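Tisanel Tea Room is looking for a weekend kitchen and counter person

We are a small tea room and lunch place, open since four years in the old post office building. From July our colleague Eamon Costello goes back to university, so we search for somebody to take over his Saturday and Sunday shifts.

You will prepare the soups and salads, serve at the counter, and help with the washing up when it gets busy. In the winter we are warming up a lot of soup, and in the summer it is more cold drinks and cakes. My mother's lentil recipe you will learn in the first week.

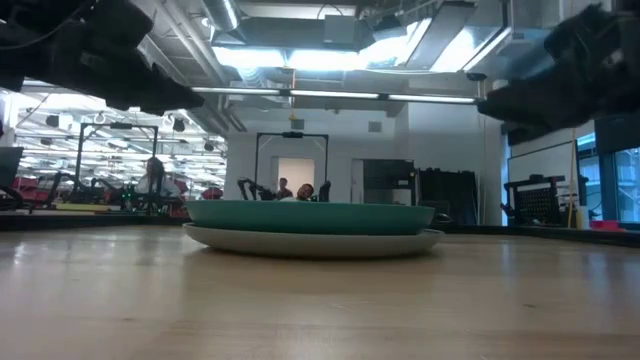
Experience in a kitchen is welcome but we can also teach you. More important for us is that you arrive on time and that you are patient with the older customers, who like to have a chat. A food handling certificate is required before the first shift; if you don't have it yet, we pay the course.

The pay is by the hour, with the weekend rate, and you eat lunch with us for free. Tips are shared equally between everybody on the shift. Uni students are very welcome to apply.

Please send a short letter and your resume to Nisreen Hijazi, or leave them at the counter for Lorena. Applications close on 17th January.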